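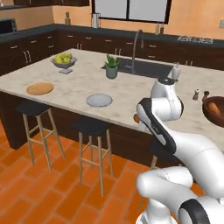 Attachment 1: simulated kitchen, island and back cabinets.

Costel Press Reader Support
Ticket subject: Sample code for Chapter 5 does not compile
Product: Prundeck, A Parallel Programming Workbook, second printing
Reported by: Hefin Samuel
Assigned to: Nia Jenkins
Status: Resolved, correction scheduled
Priority: Normal

Description of the problem
The reader purchased the electronic edition and downloaded the companion archive from the book's page. The code for Chapters 1 through 4 builds without errors. The work queue program in Chapter 5 stops during compilation with a message that the header file "pool.h" cannot be found. The reader has confirmed that the compiler is the version named in the preface and that the archive was unpacked into a new folder.

Entry 1, Nia Jenkins
Thank you for contacting Reader Support. Please send the full text of the compiler message and a listing of the Chapter 5 folder. Please also state whether the archive was obtained from the book's page or from the store where the book was purchased, as the two are maintained separately.

Entry 2, Hefin Samuel
The archive came from the book's page. The folder listing is pasted into the ticket form. It shows queue.cpp, worker.cpp and a build file, but no headers. The line number in the error is 2. I also note that the listing on page 54 of the book includes the header under a different name, "workpool.h".

Entry 3, Nia Jenkins
The listing has been compared with the master copy held by the production department. The header was renamed during technical review. The printed page carries the new name, while queue.cpp in the archive still carries the old one. The header itself was left out when the archive was last rebuilt. The matter has been referred to the technical editor, Mr. Pugh.

Entry 4, Nia Jenkins
Mr. Pugh has supplied the missing file. As a temporary measure, readers should take the following steps:
1. Save the attached workpool.h in the Chapter 5 folder.
2. Open queue.cpp and change "pool.h" to "workpool.h" on line 2.
3. Delete any object files left by the earlier attempt.
4. Run the build file again.

Entry 5, Hefin Samuel
The program now compiles. With the default setting of 1000 tasks it finishes and prints the totals given in the book. I had to make the same change in worker.cpp, which the steps above do not mention.

Entry 6, Nia Jenkins
The omission is acknowledged, and the steps will be amended before they are published on the errata page. A corrected archive has been requested from Wemard, which hosts our downloads, and is expected in May. The printed text requires no change. Readers who obtained the archive from a store should open a separate ticket and quote the order number.

Resolution code: Companion file error
Errata entry: Pending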